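Larnel Surface Deicing Study
Progress report to the Ostapchuk Fund, second period

In this period we continued the work on the liquid pre-treatment for walkways and loading areas. The test site in Tutedell was open from November until the end of March, and 11 sections of concrete walkway were treated before each forecast of freezing rain. In total we applied 2,662 gallons of brine. This is below the amount we planned, and the remaining budget for material will be moved to the next winter.

The results on broom-finished concrete are good. Snow did not bond strongly to the treated sections and the crew could clear them with a push broom in most cases. On the older asphalt near the north gate the results were weaker, and we do not yet understand the reason. We have sent cores to the laboratory at Gumden and expect the answer in May.

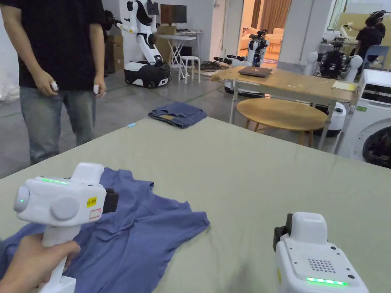 Blue T-shirt and white hand-held grippers on the green table cover.

Corrosion testing is behind the schedule. Of the 56 steel coupons we prepared, 38 have finished the full salt spray cycle. The chamber had a broken heater in January, and the spare part came late. The other coupons are now in the chamber and we will report them separately.

Two changes were made to the spraying equipment. The nozzles were replaced with a wider type, and a filter was added after the pump. With the first nozzles the liquid made narrow stripes, and ice remained between them.

For the next period we ask for permission to extend the asphalt test by one winter. No additional money is requested. A revised schedule and the table of expenses are attached to this report.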